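Readers wanted: Vesier story trials, spring round

Ostard is looking for people to read short fiction at home and tell us what they think. No degree needed, no experience. You just have to like reading and be able to say why you stopped. 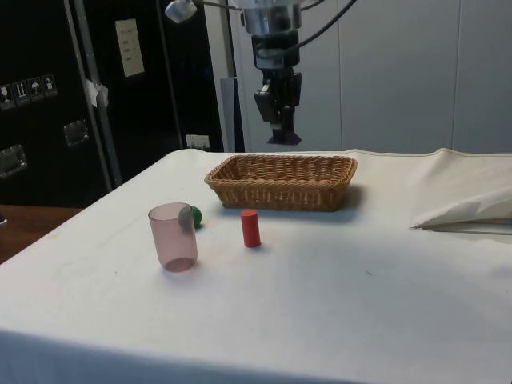 2 min read

Stories run to 2,000 words at most, most are shorter. We have 174 in the pile from the Olmedo and Durkadov workshops and want them all read by the end of March. You pick how many you take on. Notes can be rough, spelling doesnt matter, bullet points fine.
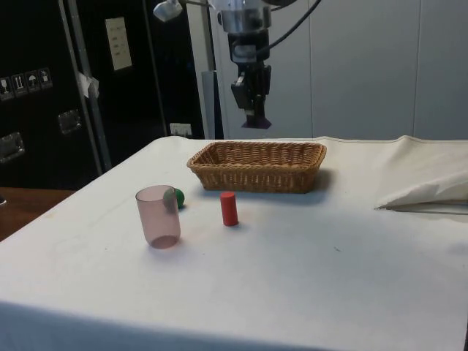
Paid per story, sent monthly. Over 18s only, UK address please (we post paper copies, no screens unless you ask). If you've submitted to Vesier yourself you can still read, just tell us which piece so we keep it out of your bundle. 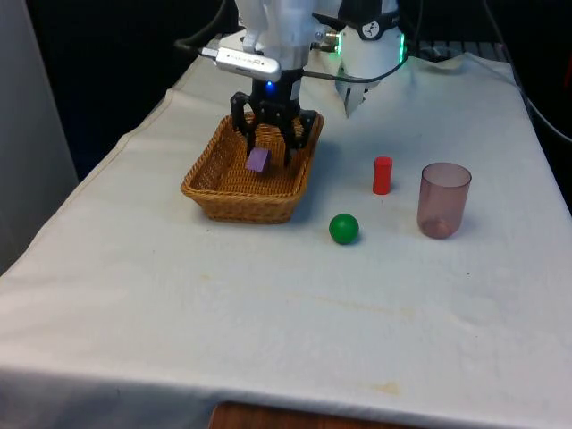 First meet-up is Tuesday, 6.30pm, upstairs at Ostard. Come even if your not sure yet. Tea, a quick chat on how the notes work, then you take a bundle home. Bring a bag or a basket, a rectangular woven one like that would do nicely, the paper copies are heavier than you'd think. Can't make it? Email and we'll post yours.

To apply: name, address, last thing you read and gave up on. Two lines is plenty.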